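Support > Firley Bench Cell > Open and Closed Tickets > Small Parts Assembly

Third gear not seated, cell reports task complete

Last updated: October

Reported by: Aurora Cunha, Civska
Handled by: Hélder Vilela
Also on thread: Yamila Retamal, Martim Cordeiro
Severity: Medium (customer asked for "Embarrassing," not available in the menu)
Status: Closed with workaround

Original report, Aurora Cunha

We have the two-arm Firley cell on the bench where Glória Valente used to build the gear plates for the Barros reducer. Glória has moved on to inspection, where she is happy and I can no longer ask her to fill in. The job is as follows. Take a white plate. Put a gear on each of three pins. Put the center gear in. Put the ring on. Hand the result to someone who cares.

The cell does the first gear well. It does the second gear well. On the third it picks the gear up, carries it over to the plate with great ceremony, lets go, and writes COMPLETE in the log. The gear is then somewhere else. Sometimes it is leaning on the pin. Sometimes it is back on the mat, on its side. Once it was in my coffee, though I accept that the coffee should not have been on the bench.

I would like it to either seat the third gear or admit that it hasn't.

Reply, Hélder Vilela

Thanks Aurora, good report. A few things to rule out before I start blaming anything expensive.

Is the plate sitting flat on the mat, or is there a crease under it? Are the gears all from the same batch? Has anyone changed the finger tips on the right arm? And what does the log give as the release height on the third gear? You'll find it under Placement, Advanced, Show Values. The menu will ask whether you are sure. You are sure.

Please don't run the auto-calibration yet. It overwrites the old values and then neither of us will know what was wrong.

Reply, Aurora Cunha

Plate is flat. I smoothed the mat by hand, which I note is a household chore and which the cell did not offer to do.

Gears are from the same box. I can't swear that the box is from the same batch, because the label on the box is the kind of label you get when the person with the label printer is on vacation.

Finger tips: Martim says no. Martim also says he "only cleaned them." I have asked him to write in.

Release height on the third gear is 7 mm. On the first and second it is 2 mm. I don't know what it should be, but I wouldn't drop anything from there that I wanted to land on a pin.

Reply, Martim Cordeiro

I cleaned them. They came off for cleaning and went back on after. I tightened the screws. I did not use the torque driver because somebody had it.

Reply, Hélder Vilela

OK. Martim, nobody's in trouble, but please take the right-hand fingers off again and look for the little dowel at the base. If it's missing the finger can go on a hair crooked and still feel tight. Then the tip touches the gear next door on the way down, the arm feels a bump, and it decides the bump is the pin.

That would fit the release height. The cell lowers until it feels contact and then opens. It has no opinion on what it made contact with. The first gear goes on an empty plate so there is nothing to hit. The second has some elbow room. The third has to go down into the space that's left, and the gears are meant to be close together, that being the whole point of gears.

Could you also put the cell on hold right after it drops one and leave everything where it is? I'd like to compare where the arms have stopped with what the log believes.

Reply, Aurora Cunha

Put on hold at the third gear, first try. It didn't take any patience. Two gears up on the plate where they belong, the last one off on the mat to the lower right, tipped over. The log says COMPLETE, and under that, in green, "Good job." Who wrote that? Is there a setting for it?

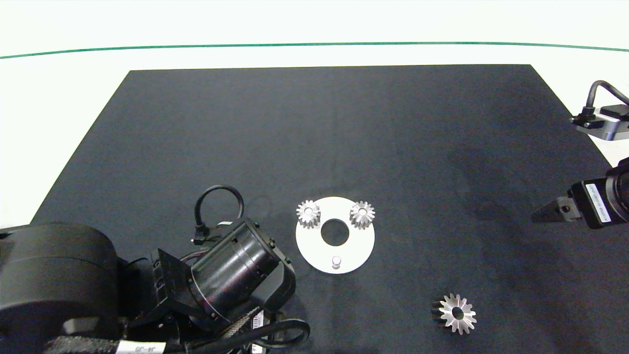

Martim has the fingers off now. There's a dowel in one and none in the other. He has found a dowel in the tray under the parts washer and is looking at me as if I put it there.

Reply, Hélder Vilela

That'll be it, or most of it. Put the dowel back in, fingers on, torque driver this time (whoever has it, please give it to Martim). Then:

Home both arms.
Run Tip Check from the maintenance page. It touches off on the block and takes a few minutes.
Open Placement, Advanced, and reset the learned contact heights for all gears. It has been learning from its mistakes, in the sense of repeating them.
Run a full set with somebody watching.

"Good job" is in the language pack. Switch it off under Display, Encouragement. I have no defense of that page.

Reply, Aurora Cunha

Done. Better! The third gear now lands on the pin nearly every time, which we never saw before. But landing on the pin and being seated are different things. It sits on top of its neighbors' teeth, tilted, like a hat. Glória came over at lunch, looked at it, reached in with one finger and gave it a little twist. It dropped straight down. The whole repair took less time than it takes the cell to say hello in the morning.

She asked if it could do that. I said I'd ask. Can it do that?

Reply, Hélder Vilela

It can, sort of. There's a search motion called Wiggle. (It has a longer name in the manual. Everyone calls it Wiggle, including the people who wrote the manual.) The arm keeps hold of the gear, presses lightly, and rotates back and forth until the teeth find a gap and the height changes. It ships switched off as it slows the cycle down and the sales videos were shot without it.

Turn it on for the third gear and the center gear only. Leave it off for the first two. Start with light pressure. If you lean on it, the plate will slide across the mat, and then you'll be writing me another ticket called "plate has left."

Reply, Aurora Cunha

The plate left.

Reply, Hélder Vilela

How light was light?

Reply, Martim Cordeiro

Medium.

Reply, Yamila Retamal

Jumping in from the applications side. Light pressure should be fine on its own, but you've got a slippery plate on soft cloth and nothing holding it. A person doing this job puts a fingertip on the edge of the plate with the other hand and never mentions it when you ask how they do the job. I've watched Glória build these and I'd bet she'd tell you she does it one-handed.

You have a second arm. On the third gear the left one is parked next to the plate doing nothing. There's a routine called Brace which sends it to rest on the plate edge while the other one works. Pick a spot on the rim well away from the pin you're loading. Go slow on approach, check the cable has slack when the wrist turns, and keep the loop at the top from catching on anything.

Or make a fixture. A recess in a block, plate drops in, finished. It's cheaper and it works better, but then people ask what the other arm is for.

Reply, Aurora Cunha

Asked Glória. She says she does it one-handed. I then watched her do one, and she does it with two hands and her left elbow.

We'd like to try Brace first. Martim will make the fixture anyway, as he has a new end mill and needs a reason.

Reply, Aurora Cunha

Update after a long run, Brace on, Wiggle on, pressure set to light by me personally. We let it do 150 plates with a person standing by. The third gear failed to seat on 5 of them. Martim fished those out and finished them by hand.

None of the 5 was reported as failed. They all said COMPLETE. So it's now a much better worker with exactly the same character.

Reply, Hélder Vilela

Great numbers, and I take the point. The COMPLETE message means the program got to its last line. It does not mean the work is done, and I've argued for years that these should be separate words. In the meantime, add a Height Check after the third gear. The finger comes down on the top face of the gear, reads the height, and compares it with the other two. If it's high, the cell wiggles again. If it's still high after the second go, it stops and lights the amber lamp.

Steps, for whoever finds this ticket later:

Confirm both dowels are in the finger bases.
Run Tip Check after any finger removal, including "only cleaning."
Reset learned contact heights.
Wiggle on for the third gear and center gear, light pressure.
Brace on, or use a fixture.
Height Check on, retry once, then stop.

Reply, Aurora Cunha

Height Check is in. Amber lamp came on this morning, first thing, and the gear really was crooked. I was so pleased that I forgot to fix it and the lamp stayed on until ten.

For the people upstairs who keep asking whether it can do the job: it can do the job in the middle. It can't get a plate out of a bag, untangle the bag from the other bag, notice a burr, flatten the mat, or stop one gear from rolling off and hiding under the Plillard press. We still have a person for all of that. What that person no longer does is put the same three gears on the same three pins all afternoon, and so far there have been no complaints about losing it.

You can close this. I'll open a new one for the ring gear, which it puts on upside down.

Reply, Hélder Vilela

Closing. On the ring gear, please check whether the part has an upside before you file. The drawing I have shows it symmetrical.

Reply, Aurora Cunha

Checked with Glória. It has a chamfer on one side. It isn't on the drawing. She has always just known.

Reply, Hélder Vilela

Please send me the new ticket, and a ring.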